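Robots and Automation in Shared Workspaces
Handout for Session 4: Rules of good practice for hand-held grippers

Course leader: Solange Caron
Lab instructor: Domingo Rivadeneira

We use cookies to remember your language and to measure visits. Accept all / Settings

Last week we spoke about the fixed arm and its fence. Today we go to the tools without a fence, which a person carries in the hand. Many students think there are no rules for these, as there is no motor strong enough to hurt somebody. This is a mistake, and I see it every year. The rules are fewer, but they exist, and most of them are about order, about people, and about the quality of what is recorded.

Please read the handout before you come to the lab. Domingo will ask about sections 2 and 3 at the door.

1. What we mean by a rule and what we mean by good practice

A rule is a thing you must do. If you break it, the session stops. A good practice is a thing you should do, and if you do it differently you must write in the log how and why. In this handout the word "must" is always a rule and the word "should" is always a good practice. When you write your own procedure for the final work, keep the same difference. The first drafts from the Stomia group mixed the two words on every page, and the readers could not know what was required.

A procedure also needs an owner. For our lab the owner is Celeste Insaurralde. If a line is not clear, write to her. Do not correct the printed copy with a pen.

2. The room before the session

A recording room is very often a room where other work continues. There are desks, chairs with wheels, and persons who came for another reason. The operator looks at the tool and at the object, and does not look behind. For this reason the room comes first in our procedure.

– The operator must walk the full path once with empty hands.
– Cables must not cross the path. If a cable cannot be moved, it must be taped flat.
– Chairs should be pushed under a table or against a wall.
– Everybody in the room must be told that a recording will start, also those who are far away. A camera with a wide lens sees much more than the operator believes.
– Who does not want to be recorded must have a place to go. The operator waits until this person is there.

On the next picture, look at how much of the room enters the view: the ceiling lights, the shelves, several people at different distances, and loose cables on the floor near the dark table. Mark on your copy each point of the list above that you would check before starting.

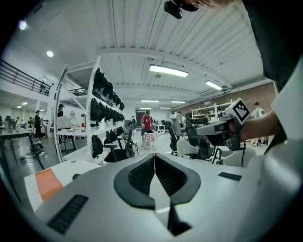 3. The tool in the hand

3.1 Before use. The finger pads must be clean and without cuts. The operator must open and close the gripper fully, slowly, and feel if there is resistance. A tool with a loose part goes back to the shelf with a red label.

3.2 Markers. If the tool carries a printed marker, the marker must be flat and must not be covered by a finger or a sleeve. Long sleeves should be rolled up to the elbow.

3.3 Two tools. When two grippers are used together, they should start apart and come to the object one after the other. Two operators must agree aloud who moves first.

3.4 Time. A person should not hold the tool for more than 14 minutes without a rest. When the wrist is tired the movement changes, and the data change with it.

4. The log

Damián Cisternas reviewed the logs of the Miranda project for this course. From 3,965 recordings, nearly 322 had no name of operator in the log. These recordings were not used, although many of them were perhaps good. The lesson is simple: fill the log at the tool, and not in the evening at home.

Each line must have: operator, tool number, start, end, people told (yes or no), and remarks. "No remarks" is a correct remark. An empty field is not.

5. Work for the next session

Choose a room that you know. Write a procedure of one page, with not more than ten lines, and use "must" and "should" as in section 1. Then give it to a person outside the course and ask this person to follow it without your help. Bring both the page and the notes of this person. The delivery is on the first session of May.

Questions about the exercise go to Ignacio Sepúlveda, in the office next to the Cliltisetti room.

14 shares · 4 comments

Related items
Session 3: Fences, gates and the fixed arm
Session 5: Writing a procedure other people can follow
Reading list: Standards and how to cite them
Arnilus lab: opening hours and access cards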